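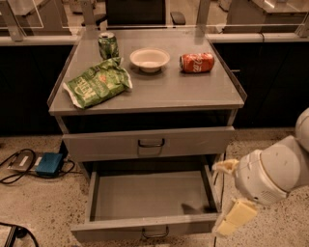

Nallbridge Facilities Service Desk
Request: Badge reader at Wilisthorpe east entrance rejects valid badges
Opened: September 2, 2019
Requester: Sheila Furnival, Reception
Priority: 2
Status: Resolved, pending requester confirmation

Summary of request
The requester reports that the reader at the east entrance shows a red light when staff present badges that work at the main entrance. The door must be opened from the inside. Badges issued before the summer are not affected.

8:52 a.m. Service Desk
Request received and assigned to Access Systems. Reception has been asked to direct staff to the main entrance until further notice.

9:40 a.m. Access Systems
The reader was restarted from the Tindall console. It returned to service, but a new test badge was again refused. An older badge was accepted. Power and network connections show no fault.

10:25 a.m. Access Systems
The badge list held by the east door controller was compared with the master list. Almost 300 entries are missing from the controller. All of them were added after the controller was replaced. The nightly update is marked "complete" in Tindall although no records were sent.

11:10 a.m. Access Systems
The replacement controller had been entered in Tindall under the address of the old unit. The address was corrected and a full update was sent by hand. The update finished without errors, and both test badges now open the door.

1:30 p.m. Service Desk
The requester was informed that the east entrance may be used again. Any person whose badge is still refused should report the number printed on the back of the badge to this desk. Badges should not be exchanged at Reception for this reason.

Further action
Access Systems will review the nightly update the following morning. The Grosus warehouse doors use the same type of controller, and their addresses will be checked under a separate request. This request will close after 2 business days if no reply is received.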